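Über uns

Ollumer ist ein Büro für Regelkunde und Spielleitung im Amateurgolf.
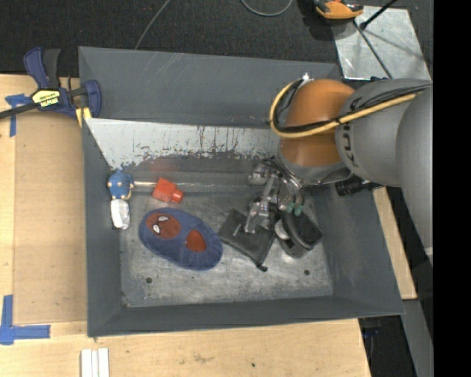
Was wir machen

Wir schulen Spielleitungen, Marshals und Clubsekretariate in den Golfregeln und stellen auf Anfrage Platzrichter für Turniere ab 50 Teilnehmern. Dazu kommen Regelabende für Mitglieder, meist im Winterhalbjahr, wenn auf dem Platz wenig los ist. Wer eine Vorgabe prüfen lassen oder Platzregeln neu fassen möchte — etwa nach einem Umbau —, kann uns ebenfalls beauftragen.

Wo wir sind

Unser Büro liegt in Dramthorpe, ein zweiter Standort besteht in Esthorpe. Insgesamt arbeiten bei uns sieben Personen, zwei davon in Teilzeit. Anfragen aus anderen Regionen nehmen wir an, berechnen dann aber die Anfahrt.

Auswertung

Für Ergebnislisten und Startzeiten nutzen wir unser eigenes Programm Thân. Clubs, die uns für ein Turnier buchen, erhalten den Zugang ohne Aufpreis. Die Daten werden nach Saisonende im November gelöscht, sofern nichts anderes vereinbart ist.

Termine

Der nächste Grundkurs beginnt am 19. Februar in Dramthorpe. Anmeldungen bitte schriftlich über das Kontaktformular. Die Kursunterlagen sind im Preis enthalten, das Regelbuch bringt jeder selbst mit.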